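June, late evening

Home at last with my shoes off and a pot of tea, and I want to get it all down before I go up, as I know perfectly well that by morning I'll have lost half of it. We had the surgery with our MP today, the one we've been after since before Easter, and I think it went well. I came out of the library at Hurnard feeling lighter than I went in, at any rate, and I bought myself an iced bun at Michalík on the strength of it.

For my own record (I always think I'll remember and I never do), the business is still the consulate at Grurnum. The closing of it was announced in a written statement so short I read it twice looking for the rest, and since then anyone from these parts with family over there has had to send their papers off to the capital and hope. My aunt's death certificate took all winter. I do try not to make it about my aunt when I'm speaking for the group, but it's very hard, and today I didn't manage it at all. My voice went. I was given a glass of water and a kind look, and I suppose it did no harm.
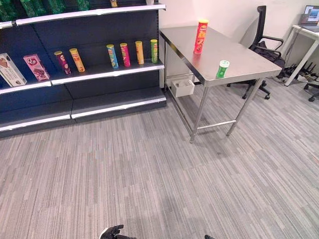 We had been told 15 minutes and we had more than that, which I took as a good sign. I'd written everything out on cards the night before and then hardly looked at them! The main thing I wanted to get across was that we aren't asking for a grand building with a flag on it. An honorary consul with a desk and a stamp, open a couple of mornings a week, would suit everybody I've spoken to. I said so, and I saw it written down, and underlined too, unless I was reading upside down wrongly.

The questions were fair ones. How many people does it really touch? Well, we have 70 letters now, proper letters, most of them by hand, and I'd brought copies of the lot in the blue folder. Some of them are very plain and only a few lines long and those are the ones I like best. There's one from a couple who had to put off their wedding, and one from a lorry driver that made me laugh out loud on the bus even though the poor man was stuck for a week. I pulled those out and put them on top. I was asked whether the council had taken a view, and I had to say not yet, and I felt a bit foolish, as it's been on my list for weeks. I'll write to them tomorrow. I really will.

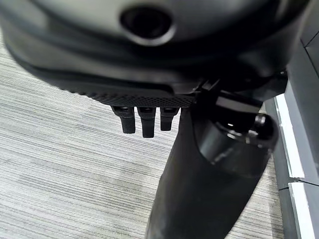 What we were promised, and I wrote this on the back of a card straight away so as not to improve it in the telling, was a letter to the Foreign Secretary with our folder enclosed, and a written question before the summer recess. The question might not be reached, I was warned of that, but it would still have to be answered on paper. I asked if we could see the letter first and was told no, very nicely. Fair enough. I was a little put out for the length of the stairs and then I got over it.

The petition is another matter. It's on Wevero, as I was outvoted about using paper, and I still find the thing a trial. You have to click on a link in an email before your name counts, and half the people I've talked into signing have never found the email. I sat with my neighbour the other night and we went through her junk folder together and there it was, underneath a great many offers for garden sheds. So there are 13 more names to chase that I know of, all people who believe in perfectly good faith that they've signed. I'll ring round at the weekend, after lunch, when people are in a good mood.

I keep wondering if I was too soft. On the bus home I thought of everything I ought to have said about the cost, and about how the winter road is shut half the time so that going up to the capital in person is no answer for anybody elderly. I'd have been quite magnificent by the time we reached the roundabout. Still, it's all in the briefing note on page 3, if it gets read, and I've marked the place with a yellow sticker.
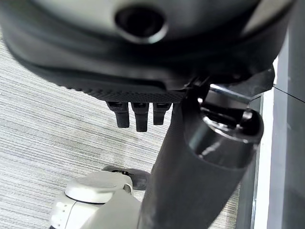

Dark grey and rounded, with the textured band along the lower edge.

Must remember: thank-you note to the MP's office, stamps, the council letter, and ask at the library whether we can have the upstairs room again in July. Also return the water jug I seem to have walked off with the lid of. It was in my coat pocket. The tea's gone cold now and I've still to put the bins out.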